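Peltow review: a headline tester for small newsrooms

I edit a local news site with a staff of four, and we write more headlines in a day than we have time to argue over. Peltow is a web tool from Nodeck that takes two or three versions of a headline, shows them to different readers, and keeps the one that gets more clicks. We ran it from March through the end of May.

Setup took an afternoon. You paste a script into your site template, connect your publishing system, and a small panel shows up next to the story editor. Ours is an old install of Atus and the panel loaded fine, although the save button sat on top of the word count until I made the window wider.

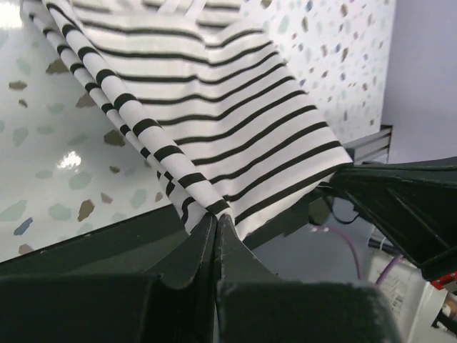

Black stripes on white cloth, partly folded.

The tests are easy to run. Type the alternates, pick a stopping point, publish. The default stopping point is 1000 views, and on our site plenty of stories never get there. One zoning story sat at 698 for two days with both headlines still in rotation, and a reader wrote in to ask why the title kept changing. You can set the limit lower, but the panel then shows a yellow warning on every test and there is no way to turn it off.

Headlines over 80 characters are cut in the preview but run at full length on the page, so check the live version.
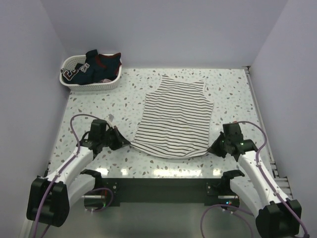 Reports are plain and readable. Each one lists the versions, the views and the clicks, and exports to a spreadsheet without trouble. Our biggest test reached 1588 views, and the dull headline with the street name in it won. The same thing happened on most of our road and school stories. I would like a way to sort old tests by section, and so far there isn't one.

Before this we used Abou Jaoude, which has better charts and costs more. I don't miss the charts. We have renewed Peltow on the monthly plan.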